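Criterios para el orden de la mesa de corte

Con motivo de la reorganización del cuarto de costura, iniciada en agosto, se procede a dejar constancia en este blog de las decisiones adoptadas respecto de la mesa de trabajo. Varias lectoras habían solicitado información al respecto y se estimó oportuno responder por esta vía.

La superficie se dividió en cuadros mediante cinta de pintor azul. El trazado se hizo a mano, sin plantilla, y la cinta presenta arrugas en algunos tramos. Se descartó repetirlo. Su finalidad es asignar un lugar a cada útil, de modo que las tijeras, la greda y el alfiletero regresen siempre al mismo cuadro al término de la labor.

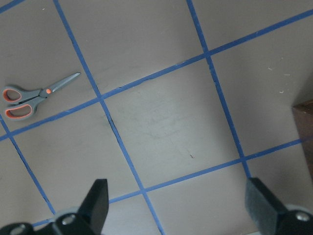

El cuadro central se reserva para el corte y debe permanecer despejado. Los restantes se distribuyen según la frecuencia de uso. La regla Stovik, por su longitud, no cabe en ninguno y se cuelga de la pared; la caja de hilos pasó al estante inferior. El rollo de cinta costó 61 pesos en la papelería Bautista y todavía queda casi la mitad.

En cuanto a las tijeras, se mantiene la norma de que en esta casa las de tela no cortan papel. El par de mango gris con detalles anaranjados queda destinado a patrones, cartulina y cinta. Para la tela se conserva el par Zemadport, adquirido en 315 pesos, que se guarda en el cajón con llave desde el incidente de las invitaciones.

Toda tijera se deposita cerrada. Quien la entregue a otra persona lo hará también con las hojas cerradas.

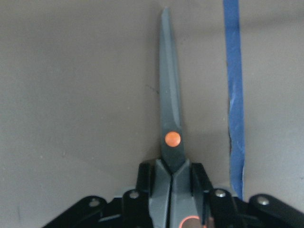

El mantenimiento se efectúa los miércoles por la tarde. Comprende el paso de un paño seco por las hojas, una gota de aceite en el eje y la limpieza de la mesa, donde se acumulan pelusas con facilidad. Los tramos de cinta que se levanten se sustituirán en ese mismo momento.

Queda pendiente resolver la ubicación de la plancha. Se recibirán sugerencias en los comentarios.

Comentarios (3)

Sarahí Galindo
Muy útil. ¿La cinta azul no deja pegamento al retirarla? Tengo una mesa pintada y me da miedo.

Karla Orozco
Estimada Sarahí: en la prueba previa, de dos semanas, no se observaron residuos. Se recomienda ensayar primero en una esquina.

Trisent
Yo la plancha la tengo en un carrito con ruedas junto a la ventana. ¡Y lo de la llave en el cajón lo voy a copiar ya mismo!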